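About Stunov

Stunov is an independent test house for robot grippers, arms and wrist cameras. We opened in February with 3 test stations and one purpose: to compare end effectors on the small jobs that customers ask about.
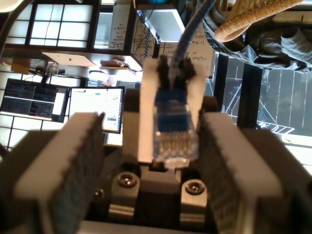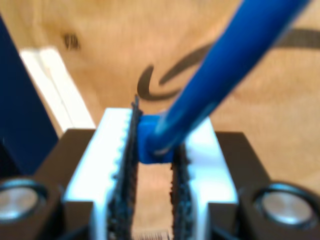
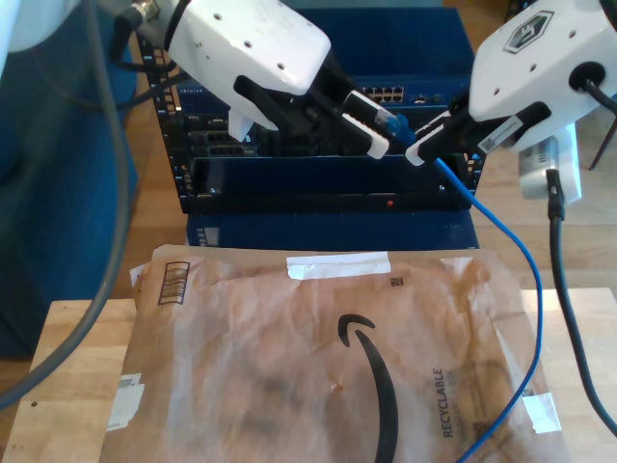
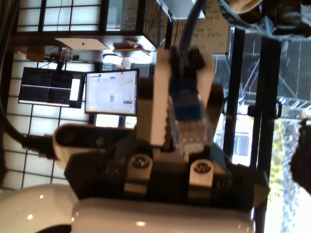

Our Work

Cable handling is our principal trial at present. To date we have logged 3,093 attempts across 14 finger and pad combinations. Each client, Ledesma and Vovus among them, receives the full record, including failed attempts. We do not sell hardware.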